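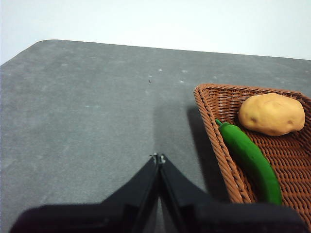 Subject: Re: [shop-arms] gripper drops anything round
From: Vibeke Nørgaard

Sorry for slow answer, been under the bench with a flashlight most of September. Reply is in pieces, wrote it between print jobs.

On 3 separate evenings the list got a version of this question, so quoting the whole thing for the people who only get the digest:

> Hi all, building an arm in my garage, the Marnach plans with the longer
> forearm. Flat stuff is fine. Boxes, sponges, a deck of cards, no trouble.
> Anything round squirts out as soon as the fingers close. I turned the
> current up and now it squirts out faster. I also get a shake at the wrist
> when the arm is stretched all the way out. Is this the fingers or is it
> the servo settings? And do I need the Brututport board or can I keep the
> cheap one? Budget is pretty much gone so please be gentle.
> Also what do you use for practice objects, my wife wants the real
> vegetables back.

OK. In order, more or less.

Squirting. Fingers first, settings later. If yours are the stock Marnach ones they taper hard toward the tip, and if you grab with the tip you are pinching a round thing on a slope. Go deeper. Lower the approach height until the widest part of the object is between the flats, then close slow. I lost two weekends tuning a loop that was fine. Thin rubber on the inside faces helps too, I used bicycle tube, contact cement, leave it overnight before you touch it. Overnight. Not an hour.

Turn the current back DOWN. I run 30 percent for closing and let it hold there. More than that and you bend the little link behind the finger, ask me how I know. Spares are in the drawer marked Velell if you are anywhere near the shop, take some, put a coin in the jar.

Wrist shake. Check the set screw on the second joint before you open any software. Then check it again warm, after 30 minutes of running. Mine was tight cold and loose warm. Threadlocker, the blue kind. If it still shakes then yes, gains, drop the P term a bit and see. Do one thing at a time please and write it down.

Board. Keep the cheap one for now. The Brututport is nicer, cleaner plugs, and it logs for you. But it won't fix a grip problem. The only reason I moved over is the Miyazaki script somebody posted here in spring, which wants its serial format. If you don't use the script, save your money.
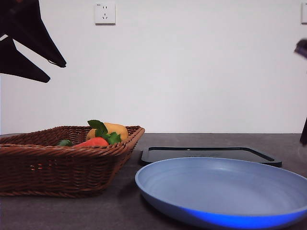 Practice objects are worth more thought than I gave them at first. I started with tennis balls and got very good at tennis balls. Fake food is better, odd shapes, and it doesn't rot when you forget it. Brown wicker basket on the left, carrot lying in the front of it with the yellow fruit behind, light-blue plate over on the right for the drop. The carrot leaves poke up past the rim, so if you plan your grasp from the highest point you will be grabbing at leaves. Set the grasp height by hand for the first runs. And leave bare counter between basket and plate so a bad drop has somewhere to land.

Speed. Somebody asked off list. My travel moves are 2000 ms each, start to stop, which looks silly slow and I don't care. Get it boring, then go faster. When I halved it the basket started walking across the counter, had to put shelf liner under it.

Camera mounts, I know I promised the files. The wrist one needs a new version, the clip cracks along the layer line if you print it standing up. Print it flat, more walls. Will upload when the last one comes off teh printer and survives a night.

Oh and the power supply question from the other thread, no, do not share it with the heated bed. Seperate supply, own fuse. Please.

Gotta run, shop closes at nine and I still have the vise full of someone's bracket. If the rubber doesn't help, post your finger spacing fully open and fully closed, plus a picture from the side.

Vibeke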